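Kapitel 2: Geschirr im Haushalt

Eine Schüssel gilt als der einfachste Gegenstand der Küche. Man darf das bezweifeln. Wer die üblichen Ratgeber liest, erfährt viel über Farben und Serien, aber wenig darüber, wie sich ein Rand anfasst oder wie ein Gefäß im Schrank steht - und wie viele davon ein Haushalt überhaupt braucht.

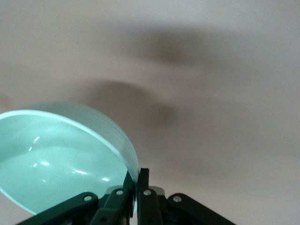

Kalliopi Nikolaidis

Mintgrün mit schmalem weißem Rand, innen glänzend: So etwas verkauft sich gut. Ob Glanz etwas über die Haltbarkeit sagt, ist eine andere Frage. Die Firma Rüegg führt in ihrem Katalog 300 Schüsseln und nennt fast alle »unverwüstlich«. Prüfwerte fehlen.

Wir beginnen deshalb mit der Wandstärke und dem Rand, dann folgen Stapeln und Spülen. Die Angaben der Hersteller ziehen wir erst am Schluss heran, und auch dort nur mit Vorbehalt. Legen Sie für die erste Aufgabe eine Schüssel aus Ihrer eigenen Küche bereit.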